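Ticket 2230: Dryer stops mid-cycle, restarts after cooling
Site: Holloway, laundry room 2
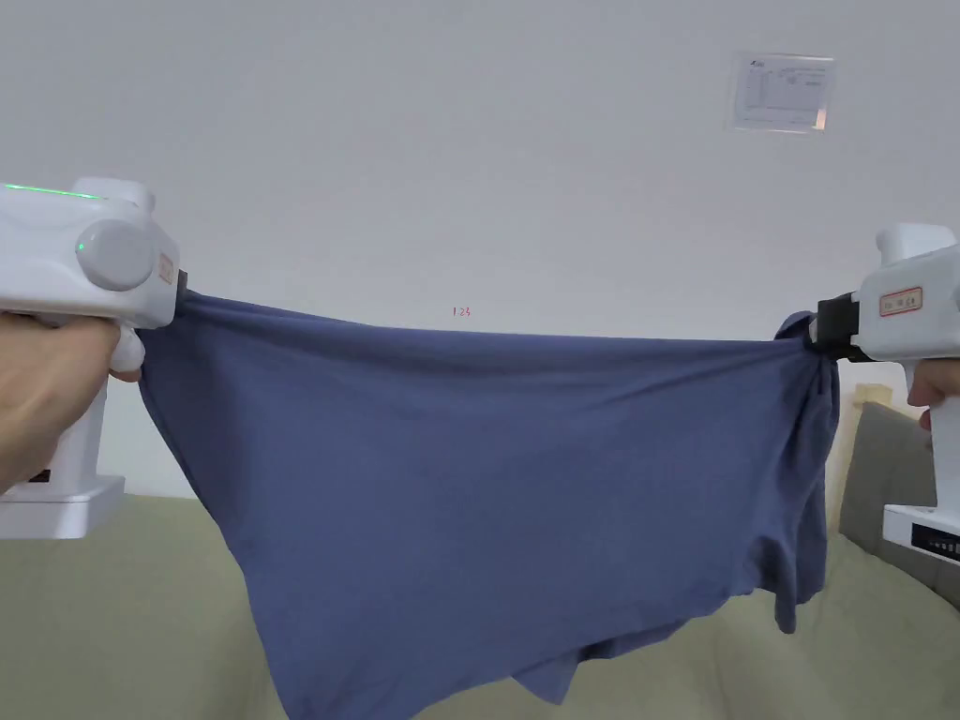

Blue-gray cotton garment held taut by its upper corners.

Status: Closed
Reported by: Aitana Aguirre
Assigned to: Booker Ambrose

Problem as reported
Dryer shuts off partway through a cotton load. Display goes blank, drum stops, door light stays on. Pressing Start does nothing. After a wait of nearly half an hour it runs again as normal. Started in June, a few days after the machine was pushed back against the wall for floor cleaning. Clothes come out damp at the seams and collars.

9:10 am, Booker
Asked Aitana to clean the lint screen and try a timed cycle with no load. Also asked which breaker the dryer is on and whether anything else trips with it.

9:50 am, Aitana
Lint screen was already clean. Empty timed cycle ran to the end. Breaker did not trip. The dryer shares nothing with the washer.

11:25 am, Booker
On site. Supply voltage normal at the outlet with the drum running and heat on. Ran a full cotton load on high. Machine cut out before the end of the cycle. Top panel very hot to the touch. Motor hums for a second on restart, then nothing. That points to the motor's thermal protector and not the control board. Please don't order the board yet.

11:40 am, Booker
Pulled the dryer out. The foil vent hose was crushed flat behind the cabinet and had a plug of lint at the elbow. Airflow at the outside hood was weak. Removed the hose, cleared the wall duct with a brush, vacuumed the blower housing. Belt and idler look fine.

1:15 pm, Booker
Fitted rigid duct from the Odbridge parts counter, with a short elbow at the wall. Left a gap behind the cabinet. Two full loads on high, back to back, no shutdown. Hood flap opens all the way.

3:30 pm, Aitana
Ran towels and a mixed load after lunch. Both dry. Can the machine still be pushed back when the floor is cleaned?

3:45 pm, Booker
Not past the tape line on the floor. If it has to come out, check the elbow before running it again. Closing this. Reopen under the same number if it cuts out.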